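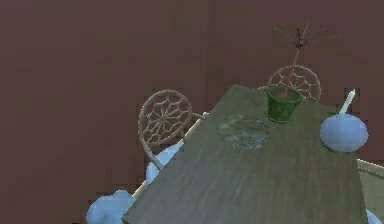
Home Wi-Fi questions I keep getting
by Wumpini Addo

Do I need a new router to go with my new phone?
Probably not! Your phone will happily talk to an older router, it just won't go any faster than the router lets it. I ran my Fiston for nearly 4 years (and three phones) before I felt like I was missing out.

Why do I see two network names?
One is 2.4 GHz and the other is 5 GHz. The slower one reaches farther, so I leave my printer and doorbell on it and put everything else on the fast one. On the Sisside you can merge them under Wireless, then Names.

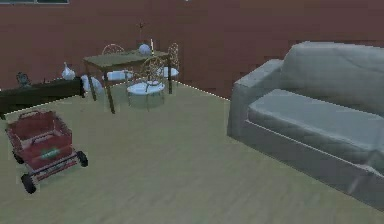 Where should I put the router?
Out in the open, up high, as close to the middle of your home as the cable allows. Mine spent a whole winter in a closet and the bedroom signal was awful, so please learn from me.

Is a mesh kit worth it?
If you've got 2 floors, maybe. I bought the Dankwa kit in February and I love it, but my sister's apartment is tiny and she'd be wasting her money.

How often should I restart it?
Only when it's acting up. Unplug it, wait a minute, plug it back in.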